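Home & Garden Help > Furniture > Tables and Seating > Shared spaces

Marble look table for a shared break room, what chairs go with it and how do I stop it looking like a waiting room

posted by Clemier_upstairs

Quick one, sorry if it's in the wrong section. We have a big shared room at work, part break room, part lounge, part whatever anyone needs that day. I've been handed the furniture because I complained about it once in a meeting. Budget is 200 dollars for now, maybe a bit more in October if I ask nicely.

What we've got: a table with a white marble pattern top, gray veins, rounded corners. I like it. Two gray upholstered chairs with black metal legs. One large pink lounge chair, quilted back. Couple of black mesh office chairs that drifted in from the desks and never drifted back. Behind all that it's a black metal shelving unit with a white counter and a faucet, a coat rack by the glass doors, lockers. Boxes. So many boxes.

Problems, in no order. Nothing matches. The pink chair is too low for the table, you sit in it and your chin is basically at your plate, but people love it and I'd be lynched if it went. The mesh chairs roll away. The top shows every smear, worst under the ceiling lights in the late afternoon. And someone put a hot lunch container straight on it last week so now I'm paranoid about marks. I don't even know if it's real stone, the paperwork is gone. There was a Koser sticker under one of the old tables but I think that was a different table.

Do I buy two more gray chairs? Swap the lot? Put a rug down? We are 22 people, never all at once thank god. Lunch is maybe six at the table, tops, the rest stand by the counter or eat at their desks.

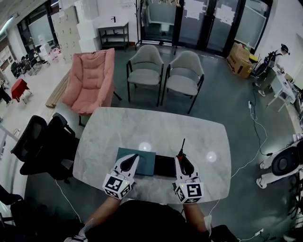 Cleaning is the other half of this. Right now there's a spray under the sink with no label and a roll of paper towels, and that's the entire system. Whoever spills is supposed to wipe. They don't. I was thinking trays or mats for anything people leave lying on it, like the teal square board that sits there next to the flat black one, at least the green looks nice against the white and hides the veining where it's busy. Would a couple more in that color tie the room together or does it go kindergarten with the pink? Also does anyone know if felt dots under stuff like that are enough or if I need proper feet. No scratches yet that I can find, I looked with my phone flashlight like a crazy person.

Anyway any advice, I have to put an order in by the end of next week. Thanks in advance, typing this between two calls so sorry for teh mess.

Gheorghița Căpraru

Did a room like this two years ago so a few thoughts, fast.

Don't swap the lot. Gray chairs + marble pattern is fine, it's the safest combo going. Get two more as close as you can. Don't chase an exact match from a different maker, it'll be off by a shade and look like a mistake. Go a clearly darker gray, or plain black seats, you already have black legs and black shelving back there so black will read as on purpose. Measure the seat height on the ones you own before ordering. Floor to top of cushion, with somebody sitting on it if the cushion is soft. I skipped that part and ended up with four chairs that wouldn't push in under the apron.

Pink chair: keep, but pull it away from the table. It's a lounge chair, it wants a little side table and a lamp. Turn it so it isn't facing the table at all. Then it's a corner. The second it has its own spot people stop trying to eat in it, or mostly. Secondhand side table, 20 bucks or so, there goes a tenth of your budget and it's the best money in the room.

Mesh chairs go back to the desks. Tonight. Don't announce it, just roll them.

Real stone or not: look at the edge and the underside. If the veins carry on over the edge and down through the thickness it might be stone. If the pattern stops, or there's a seam, or it's a different material underneath, it's a printed or laminate surface of some kind. Also stone is cold when you put your palm on it and weighs a ton, get someone to lift one end an inch. Either way treat it as if it was the delicate kind until you know. So:

- no unlabeled spray, bin it
- warm water, one drop of dish soap, microfiber cloth, then a dry one
- no vinegar, no lemon, no scrub powder
- trivets by the counter where people actually pick up their food, not in a drawer

The smears are nearly always leftover product and not dirt. Too much spray, not enough drying. Two passes with a wet cloth will probably fix half of what you're seeing. The light you can't do much about, a shiny top under bright ceiling lights is going to show it. Ours got a bit better when we moved the table a couple feet over so the lamp wasn't bang over the middle. Try it before you spend anything.

Mats. Yes to the teal, I'd do it. Teal and that pink get along fine if the pink isn't neon. But stop at two or three and keep them one size, otherwise it's a craft fair. Felt dots are ok for light things that stay put. For anything that gets slid around all day get the little silicone or rubber ones, felt picks up grit and then you're sanding your table with it. Check them every couple months, they fall off and nobody notices.

Rug, no. Not under a table people eat at. Under the pink chair, sure.

sugawara_fan67

boxes first!! you can buy the nicest chairs on earth and if theres a tower of cartons by the lockers its still a store room. flatten what you can, rest goes behind a curtain or in a closet. cost 0

also get a 2 person rota for wiping the table, changes every week, name on the fridge. we tried the "whoever spills" thing, doesnt work, everyone says it was already like that

dont know anything about marble sorry

Gikeo Dan

Disagree on the black seats. Black fabric in a lunch room shows crumbs worse than anything, plus lint. Get a wipeable one or go for mid gray. We paid 67 each for ours, vinyl seat, metal legs, still fine after three years apart from one with a wobbly foot (tighten the bolts when they arrive AND a month later, they settle).

At that price you get two and have a bit left for the side table. So the order would be two chairs, side table used, pack of cloths, rubber feet. Mats after October if they give you more.

And if the hot container left a white cloudy patch, leave it alone for a few days before you go rubbing at it. I made mine worse with an iron and a towel because of a video. Different table, wood, but still.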